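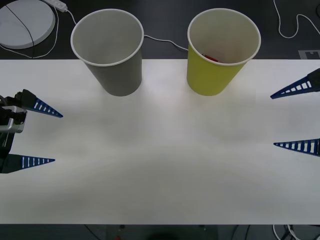 Paper cups for a two-color sorting activity: size, placement and storage

Otside Community Help > Activity Rooms > Tables and Supplies
Status: Open to further replies
3 replies

Seraina Aigner
Posted Tuesday, 9:40 a.m.

Our department is preparing written guidance for the two-cup sorting activity that is offered at seven Otside locations. The activity is simple. Two paper cups of different colors stand on a white table, and small items are placed in one cup or the other according to a rule given at the start of the session. The cups are then emptied and the items are returned to their tray.

We have adopted gray and yellow-green as the standard pair. Both cups are of similar size and both have a white rolled rim. They are placed upright near the far edge of the table with a gap between them, gray on the left and yellow-green on the right.

Before the guidance is issued, I would be grateful for advice on the following matters.

First, visibility. A small item at the bottom of a cup is largely hidden by the wall. With the red item in the yellow-green cup, only a sliver shows past the rim. Several session leaders have asked whether a shorter cup should be specified so that the contents can be checked without picking anything up.

Second, placement. The current draft says "near the far edge" and gives no measurement. I should like to know whether other locations mark the table, and if so with what.

Third, stability. An empty paper cup is very light. We have had reports of cups being knocked over by a sleeve during the first few minutes of a session, before anything has been placed in them.

Fourth, storage and replacement. The Lesex storeroom holds 2,176 cups, purchased before the colors were standardized. Of these, 236 are yellow-green. I need to decide whether to order more now or to wait until the autumn review.

Replies from locations that run the activity regularly would be most useful. Please state whether your practice is written down or customary.

Lesex Supply Desk
Posted Tuesday, 11:15 a.m.

We can respond on storage and, in part, on stability. The first is written practice and the second is customary.

Cups should remain in their sleeves, stored on their sides on a shelf, until the day they are needed. Tall stacks standing open on a shelf collect dust in the top cup and press the lower rims out of shape. A cup with a bent rim should be withdrawn. It will often lean, and it will not release cleanly from the stack the next time it is put away.

Please do not nest gray and yellow-green cups together at the end of a session. We receive mixed stacks every month and they take a good deal of time to separate. Two labeled boxes on the cart are sufficient.

As to replacement, we ask locations to discard a cup when any of these conditions is met:

The rolled rim has begun to open.
The base no longer sits flat on the table.
There is writing on the outside that would allow a participant to tell one cup from another of the same color.
The cup has been used for a drink.

The last of these is more frequent than one would hope. Activity cups and beverage cups should be kept in different cupboards.

On the question of ordering, 236 is adequate if cups are reused between sessions and inadequate if they are discarded each time. The draft guidance does not say which is intended. Once that has been settled, send us the expected number of sessions and we will prepare the request. Our usual supplier is Zaugg, and any change of shade should be agreed with us beforehand, as a partial delivery in a different green would defeat the purpose of a standard pair.

With regard to stability, some locations place a flat weight in the bottom of each cup. We do not encourage this. The weights are mislaid, and participants reasonably take them for one of the items to be sorted.

R. at Tretirum Activity Room
Posted Tuesday, 2:05 p.m.

We use the same colors. No trouble here with them falling over but our table is against a wall. I would keep the cup size as it is. Short ones were tried last year and the items bounced out.

Otside Program Standards
Posted Tuesday, 4:30 p.m.

Thank you for raising these points. The following represents the view of this office and may be quoted in the draft.

Visibility. We do not recommend a shorter cup. The experience reported from Tretirum agrees with what we have heard elsewhere, and a change of size would make the existing stock unusable for this purpose. Where a session leader needs to check the contents, the leader should stand and look down into the cup from directly above. Leaders who work seated may tip the cup toward themselves by the rim at the end of the round. Cups should not be lifted or tipped while sorting is in progress, as participants then tend to pause and wait for permission to continue.

The color of the items deserves some attention as well. Red shows clearly against a pale interior. Pale or white items are much harder to see at the bottom of a cup, and the item tray should be reviewed with this in mind. We would accept a mixed tray provided that each item can be recognized by shape.

Placement. The phrase "near the far edge" should be retained, with one addition: the whole base of the cup must rest on the tabletop, and a hand's width should be left between the cup and the edge wherever the depth of the table permits. The gap between the cups should be wide enough for a hand to reach either one without brushing the other. A small pencil mark or a removable paper dot beneath each cup is acceptable. Adhesive tape should not be used on white tabletops. It leaves a residue that darkens over time, and two tables have already been returned to us for cleaning on that account.

The area in front of the cups is the working area. Trays, instruction cards and personal belongings should be kept out of it during a round. The item tray may be placed to either side, according to the preference of the participant.

Stability. We share the reservation expressed above concerning weights. If a cup is knocked over, the leader should set it upright on its mark, return any spilled items to the tray, and begin the round again. No entry in the session record is required. Participants may be invited to roll back loose sleeves beforehand, and this can be included in the opening remarks.

Left and right. The draft assigns gray to the left and yellow-green to the right. It should specify that this is from the participant's side of the table. Leaders who sit opposite have been setting the cups in reverse, and the results recorded at two locations could not be compared for that reason.

Reuse. Cups are to be reused between sessions, subject to the conditions listed by the Lesex Supply Desk. We would ask that those conditions be reproduced in full as an appendix.

Seraina Aigner
Comment on the reply above, Tuesday, 4:52 p.m.

This is very helpful. I will amend the paragraph on left and right and remove the reference to tape. The order for additional yellow-green cups will be held until each location has returned its session numbers. I would still welcome a reply from any location using a round table, for which "far edge" is not a satisfactory instruction.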